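Enus Protau grasping kit, my long review (clear and shiny objects)

Forum: Grippers, Sensors and Add-ons

abelardo_r
May 24, 2025

Okay, I promised in the spring thread that I'd write this up if I ever got my hands on one, and I did, so get a coffee. This is the Protau kit from Enus, the one that went on sale as a bundle: soft fingertip pads, a mount and calibration card for your depth camera, and a license for their grasp planner. I paid $335 out of our lab budget. Nobody at Enus knows I'm writing this, and I have no discount code for you.

For anyone who doesn't know me, I'm Abelardo Rivadeneira, I work on household pick-and-place at a small shop called Pidivero, and my whole life is getting arms to pick up things that people keep on shelves. Mugs, fine. Books, fine. Glass? I've been losing to glass for years.

What you get

The box is small. The pads come in a soft grade and a firm grade, and they slide over most parallel fingers and lock with a set screw. The camera mount is printed but it's a good print, with threaded metal inserts where the screws go, so I can take it on and off without chewing it up. The calibration card is just a card. Don't bend it (I bent mine, and spent an evening wondering why every grasp landed a finger's width to the left).

Install took me an afternoon, and most of that was my own messy ROS workspace. The docs are written by somebody who has clearly done it on a real bench, with the ugly parts left in.

The test set

I skipped the sample blocks and went straight to mean stuff: candle holders. Ribbed clear glass, with that bulge-and-waist shape and a flared foot, then a tall brass candlestick with a skinny stem and knobs on it, and a thin black one further back on the table. All of it on pale wood, under rows of fluorescent tubes, which put highlights on everything.

If you've worked with a depth camera you already know what happens. Our old pipeline sees the table right through the glass, and the brass comes back as a cloud of confetti.
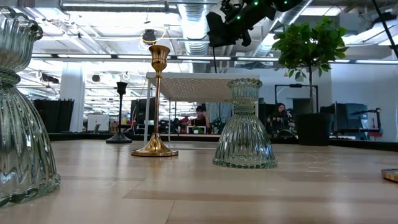
How the planner did

Really well on the brass! I did not expect that. Protau fills in the shape from the color image before it proposes a grasp, and on the stem it goes for the plain stretches between the knobs, which is where I'd put my own fingers. Over two weeks I logged 2000 picks on the whole set, and brass was the part I stopped babysitting first.

The glass is where it gets interesting. With the firm pads it kept closing on the wide part and the holder would rotate in the fingers. I swapped to the soft pads, told the planner to prefer the narrow waist, and suddenly it was picking glass all afternoon. I was giddy. I called people over.

The black one is the weak spot. It's thin and dark, and when it stands far back the planner sometimes doesn't propose anything for it at all. Moving the camera closer fixes that, but then you lose the near edge of the table.

What bugs me

1. The planner wants a GPU and the product page is shy about how much of one. Ours is a decent card and the fan never stops.

2. Soft pads pick up lint like you wouldn't believe. Wipe them between runs.

3. The license is per machine. I have two benches. Grr.

4. The log viewer only sorts by time. Let me sort by object, please.

Would I buy it again? Yes, and I'm trying to talk my boss into the second license right now. Ask me anything, I have logs for days.

torquewrench
Great write-up, thank you! I've been on the fence about this kit forever. Question about the pads: how do they hold up? The last silicone tips I bought got shiny and slick pretty fast and I was ordering new ones every month.

abelardo_r
Soft ones have a bit of polish on the inside face now but still grip. The firm ones look the way they did out of the bag, though to be fair they got a lot less use. I'll check them again in July and report back.

mbeck_grips
I'm going to be the grump. You can get most of this for nothing. There are open models for depth completion on clear objects, there are open grasp planners, and pads are a tube of silicone and a mold. $335 for a card, a bracket and somebody's wrapper script?

abelardo_r
Fair, and I did go down that road last year! I had the depth part working on a good day. Then the planner wanted the cloud in another format, then the calibration drifted, then I went home. What I paid for is that the pieces talk to each other. If you've already got your own stack humming I wouldn't switch either.

mbeck_grips
Then what you're reviewing is the integration, and I think the title should say so. People will read "picks up glass" and believe the pads are magic.

servo_sally
Disagree, he spelled out which pads and which setting made the difference. That's more than the product page does. Also your time is worth something, mbeck. Mine is! I teach a robotics elective and if I hand the kids a pile of repos we spend the whole term on Python versions.

Abelardo, would you put this in front of high schoolers?

abelardo_r
The hardware, sure, today. The planner needs one grown-up who's comfortable in a terminal for install day, and after that it's a web page with a big "propose" button. Start them on brass. Please don't start them on glass, lol.

servo_sally
Noted, thrift store brass it is. I have a box of it already.

nightshift_ned
How sensitive is it to lighting? You've got those long tubes overhead with all that white ceiling bouncing light back down. We run mostly in the dark with one lamp, and I'd love to know if it falls apart.

abelardo_r
Good one. I tried it with half the tubes off and the brass got easier, if anything, with fewer hot spots along the stem. Glass got worse. I think it leans on the highlights running down the ribs to work out where the surface is, so smooth glass in a dim room might be rough going. That's a guess from me, I haven't read their paper closely. A single hard lamp I haven't tried at all.

nightshift_ned
Guess I'm the test case then. I'll borrow a smooth tumbler from the kitchen.

torquewrench
Please post how that goes, even if it ends in a dustpan.

org_bench
Bought one through our makerspace (Org, for the folks who've visited) and my experience is more mixed. Brass, yes, same as you. For glass I never got what I'd call reliable. Ours are plain cylinders with no waist to grab, so your trick doesn't help me. I also had a support ticket sit for a week before anyone answered, and the answer was a link to the docs page I'd quoted in the ticket.

abelardo_r
Oof, that's useful though, thank you. I never opened a ticket so I can't speak to support at all. On the cylinders, have you tried lowering the approach height? There's a field called min_clearance in the config that ships pretty conservative. On straight walls mine kept grabbing too close to the rim until I dropped it.

org_bench
I have not touched that. Trying it tonight.

mbeck_grips
For the record, undocumented config fields are exactly my point.

abelardo_r
It's documented! Page with the gripper profiles, near the bottom. Under a table. In small type. Okay, I see your point.

org_bench
Back with an update. Dropped min_clearance to the second lowest setting and it's grabbing mid-wall now. Still lets one slide every so often with the firm pads, so the soft ones go on tomorrow. Much happier than I was this morning. mbeck, I'd still like to see your mold for the silicone tips if you're sharing.

mbeck_grips
Sure, I'll put the files in the pads thread this weekend. They fit the same fingers.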